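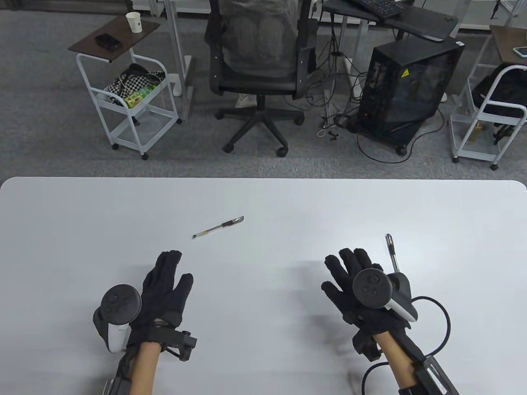
Gloves and controllers on at the table, with a pen ready for the pick-up exercise.

Section 4: Putting on the Preritach glove set

Welcome back, everyone. If you're new to the Flakenley robotics club, please read this section through once before you touch any straps. It takes a little patience the first time, and a buddy makes it much easier.

1. Roll your sleeves well up past the wrist and take off watches and bracelets.
2. Pull on both black gloves, working each finger right down to the tip.
3. Fasten the wrist units so they're snug but comfy. You should still be able to make a loose fist.
4. Ask your buddy to fit the controllers, left one first, and check that neither of them wobbles.
5. Lay the cable out to the side with a good loop of slack — enough that you can reach right across the table.
6. Open Jolletus on the club computer, choose New Session and hold your hands still over the table until both gloves show green.

Caution: Never yank a cable that has caught on something. Stop, call out, and let your buddy free it.

Now for the pen exercise, everybody's favourite (and the cause of a fair bit of groaning on a Saturday).

1. Lay one pen on the table at an angle.
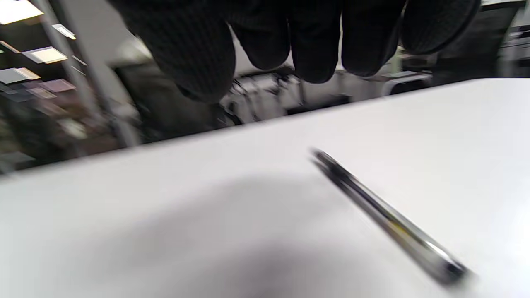
2. Bring your hand down slowly from above, fingers relaxed, and pause for a moment before you close them.
3. Pinch the barrel, lift it a little way, and set it down again as gently as you can manage.
4. Rest after every 2 minutes of recording. Tired hands make jerky data, and you'll be the one trimming it later!

Note: A full session is roughly 400 seconds. Save it to the Brunner folder before you take the gloves off.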